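Tellodham Cloth Demonstrations

README and data card

Last changed 18/04/2020

What this is

A set of recordings of people guiding a robot arm through small cloth-handling jobs on a floor. It was put together at the Tellodham workshop for anyone who wants to train or test a policy that learns from demonstrations. There are 2230 episodes in the release. Of those, 1293 were recorded by hand guiding and the rest by remote control.

The folder you have downloaded holds the wrist camera video, joint readings, gripper opening and a short text label for each episode. There is no sound. There are no trained models in this release.

Tasks

Each episode has one of four labels in the task field:

pick_corner: take hold of a cloth by any corner and lift it clear of the floor
drag_flat: pull a bunched cloth until most of it lies flat
fold_half: bring one edge over to meet the opposite edge
to_tray: pick up a cloth and let it go over a shallow tray

The label says what the operator was asked to do. Whether they managed it is in a separate field called outcome, which is one of done, part or failed. We kept the failed ones. If you only want good demonstrations, filter on outcome before you do anything else, as the loader will not do it for you.

How the episodes were recorded

Hand guiding. The arm is put in its free mode and the operator holds it above the wrist and moves it through the job. The gripper is opened and closed with a foot pedal. Operators were asked to keep their hands behind the camera, but fingers and sleeves do show up in some early episodes. These have the flag hand_visible set to true.

Remote control. The operator sits at a desk with a smaller copy of the arm, called Sisar in the files, and the full-size arm follows it. They watch the wrist view on a monitor and can also look over at the floor. A few people preferred to work from the monitor only, and this is noted in the field view_mode.

The two methods give different looking motion. Hand-guided paths are smoother and usually shorter. Remote ones have more pauses, mostly just before the gripper closes, while the operator works out how far away the cloth is. We have not trimmed these pauses. If your method is bothered by long still stretches, the script trim_idle.py will cut any that run over a length you set.

Joint readings in the remote episodes come from the following arm, and the readings from Sisar are stored beside them under leader. Hand-guided episodes have no leader group, so check for it before reading or the loader will stop with a key error.

File layout

episodes/ has one folder per episode, numbered from zero
episodes/N/wrist.mp4 is the camera video
episodes/N/state.h5 has joint positions, gripper opening and time stamps
episodes/N/meta.json has the task, outcome, method, operator code and flags
splits/ has the train and test lists
tools/ has the loader, the trimming script and a viewer

Joint readings are logged at 60 Hz. Video is slower than that and does not always start on the same tick. Use the time stamps in state.h5 to line them up. Don't count frames, it will drift on the longer episodes.

Gripper opening is given as a fraction, where 0 is closed and 1 is fully open. A closed reading does not mean the gripper has hold of anything. Cloth is thin enough that a full grasp and a miss give nearly the same number.

Splits

The train and test lists are split by operator, so nobody's episodes are in both. We also had a split by cloth in the first version and took it out after finding that two of the cloths had been logged under the wrong code. It will come back in May if the relabelling is finished.

Notes on the wrist view

The camera is fixed to the gripper housing and moves with it. Both fingertips stay in view while the gripper is open, which gives you a fixed reference at the bottom of the picture. Focus is fixed as well, so the floor can look soft.

The most common mistake in labelling pick_corner was to mark the grasp as soon as the cloth came between the fingers. Please use the gripper reading and the next second or so of video together. A corner can sit in the gap with both fingers still wide apart, and that should be labelled approach.

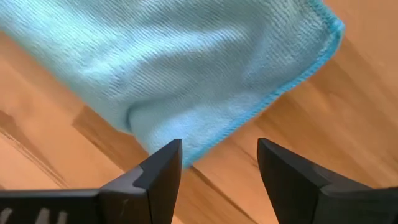

Nusrat Rind

On a cloth like the blue one, the darker stitched hem is easier to follow than the body of the fabric. Our annotators were told to trace the hem towards the corner first and then decide where the fingertips were in relation to it. Folds are harder. A rounded fold close to one finger can pass for a corner if you only look at a single still, so step back and forward through the video before you set the label.

Board seams have caused trouble for simple edge detectors. They run in straight lines and can be picked up as the side of a cloth. We did not mask them out.

Known problems

Some episodes recorded through the Stastia logging box have a gap in the joint readings shortly after the start. They are listed in tools/gaps.txt.

The outcome field for drag_flat depends on the annotator's idea of "mostly flat". Two people looked at each one and where they disagreed it was set to part.

Operator codes were reused once, after a break in recording. The splits allow for this, but if you make your own, use operator_uid and ignore operator_code.

Lighting was whatever the room had. Evening recordings are dimmer and noisier.

What it should not be used for

The arm speeds in here were chosen by people standing next to it and are not a safe limit for any other setup. Please don't copy them across to an arm working near people without doing your own checks.

Viewer

Run tools/view.py with an episode number. The space bar pauses and the arrow keys step one frame. The colour of the bar under the video shows the gripper opening, darker for closed. The Tôn branch of the viewer can show two episodes side by side, but it has only been tried on Linux.

Send corrections to labels as a plain text list with the episode number, the field and the new value, one to a line.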